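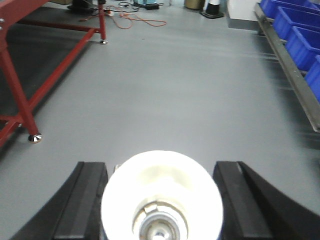
Red steel bench frame, chrome leveling foot on a gray floor.

Workshop > Benches > Leveling

Guides Tools Forum Contact

Most advice on leveling a workbench starts with buying something. I doubt you need it. Skip the laser and the rubber "smart pads" Hafiz Halim keeps recommending in the forum.

1. Clear the top. A loaded bench will fight you.
2. Sweep under each leg. Grit makes a foot read high.
3. Lay a level along the length, then turn it 90 degrees. Flip it end for end too. I don't trust any level until it gives the same reading both ways.
4. Find the leg that rocks. Loosen its locknut and turn the foot a quarter turn at a time.
5. Wait 15 minutes and check again. People say steel frames don't settle. Mine did.
6. Tighten the locknuts while holding the foot still, or you'll undo your work.

As for claims that a foot is good for 3000 pounds, ask on what floor. And a floor that looks smooth can still slope.

Trevor Desjardins

15 shares | 3 comments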